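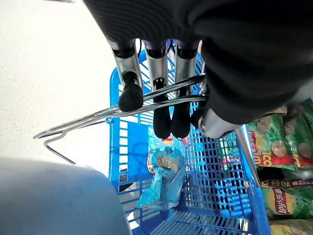

図1 青い買い物かごと、中に入った水色の袋菓子

売り場デザイン演習 後期課題報告
「袋菓子は寝かせて置くべきか」
提出日 2026年2月24日
班名 アロッドサイド(Arodside)班

1. 課題を選んだ経緯

10月の講義で、Vavico社の陳列手引きが配られた。そこには「袋菓子は寝かせて前に張り出させると、客の手が伸びやすい」と書いてある。根拠となるデータは載っていない。著者のDratell氏の名前で検索しても、同じ文章の転載しか見つからなかった。班の中には、手引きなのだからそういうものだろうという意見もあったが、私は納得していなかった。袋を寝かせれば棚の奥行きを食うし、隣の商品にも乗りかかる。手が伸びやすいという話と、きれいに取れるという話は分けて考えたほうがいいと思う。

そこで演習室の棚に袋菓子と飲み物を置き、かごに移すまでの間に何が邪魔になるのかを見ることにした。商品の購入費は2,986円で、全額を班費から出した。かごは青いプラスチック製のものを使った。

2. 棚について

使った棚は板が濃い色で、前の縁に透明な値札レールがついている。このレールが意外に厄介だった。袋の下端がレールの手前に出ていると、真上に持ち上げるのか手前に引くのかで引っかかり方が変わる。手引きの図では棚板が単なる一本線で描かれていて、レールの存在は考えられていない。

大きい袋を張り出させると、その下や脇にある小さい袋が見えにくくなることも気になった。小袋を買いに来た客にとっては、これは「取りやすい棚」ではないだろう。

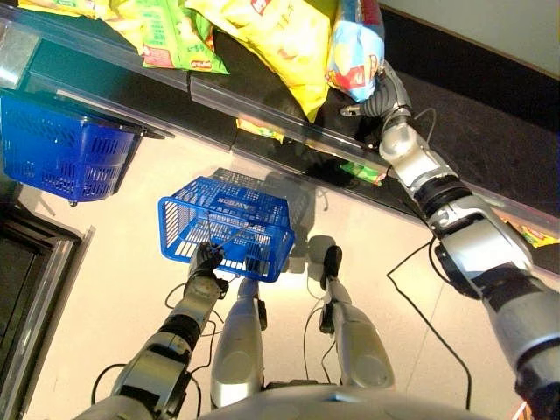

もう一つ疑わしいのは、袋の正面をどこに向けるかという問題である。手引きは客の目線を正面からのものと決めつけている。だが低い棚の商品は、ほとんどの場合、立ったまま斜め上から見下ろす。寝かせた袋はその角度なら確かに読みやすい。ここは手引きに分がある。ただ、袋がふくらんでいると印刷面が曲がり、蛍光灯の反射で文字がとぶ。班員二人に少し離れて商品名を読んでもらったところ、立てた袋のほうが早く読めたものもあった。二人では何も証明したことにならないので、感想として書いておく。

3. 置き方を混ぜた場合

後半は、立てたもの、傾けたもの、寝かせたものを同じ段に混ぜて置いた。きれいに並べた状態だけを比べても、実際の店とは違いすぎると考えたからである。

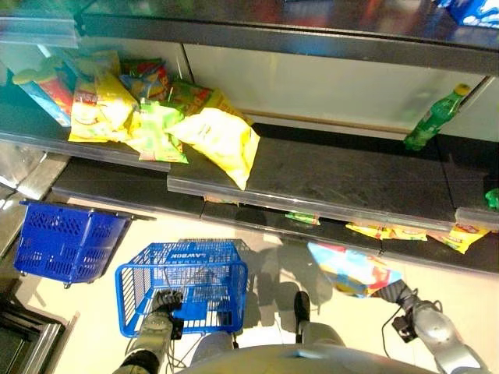

図2 中段の棚。菓子は左寄りに集まり、右端近くには黄色いキャップの緑のボトルが斜めに寝ている

混ぜて置くと、商品はすぐに「かたまり」になる。袋どうしが重なって、どれが前でどれが後ろなのか決めにくい。手引きの言う「にぎわい感」とはこの状態のことかもしれないが、私には散らかっているように見えた。一方で班員のオドゥコヤ(Odukoya)さんは、かたまりのほうが店らしくて手に取りたくなると言っており、班の意見は最後まで一致しなかった。

飲み物を菓子と同じ段に入れたのは失敗だったと思う。丸い容器を寝かせると向きが定まらず、袋菓子の比較をしたいのか飲み物の比較をしたいのかわからなくなった。

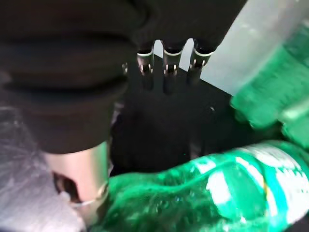 図3 銀色の円筒と、それに接した緑のボトル

4. かごについて

当初の計画にはなかったが、かごも考察に入れる。格子状のかごは中身が横からも見えるという利点があり、これは認める。しかし金属の持ち手が内側に倒れていると、大きな袋を入れるときに口が狭くなる。棚側の置き方をどれだけ工夫しても、最後のここで手間取るなら全体の印象は良くならない。手引きにはかごの話が一行もない。

5. 指導教員からの指摘

中間発表でAgnes Lundgren先生から、「取りやすい」の定義が曖昧だと指摘された。手が届くことなのか、隣を崩さないことなのか、目当ての商品がすぐわかることなのか。たしかに私たちは場面ごとに都合よく使い分けていた。手引きを批判しておきながら、同じことをしていたわけである。

報告書では「隣の商品を動かさずに一つ取り出せること」を基準にして書き直した。この基準だと、張り出させた大袋は隣に小袋がある限り不利になる。ただし基準を変えれば結論も変わる可能性が高く、手引きが誤りだと言い切るつもりはない。

6. 残った課題

同じ大きさの袋だけで比べる実験ができていない。値札レールのない棚も試していない。購入した商品は班で分けたが、緑の袋の味については評価が割れたので記録しない。次年度に引き継ぐ班は、飲み物を外し、棚を一段に絞ってから始めてほしい。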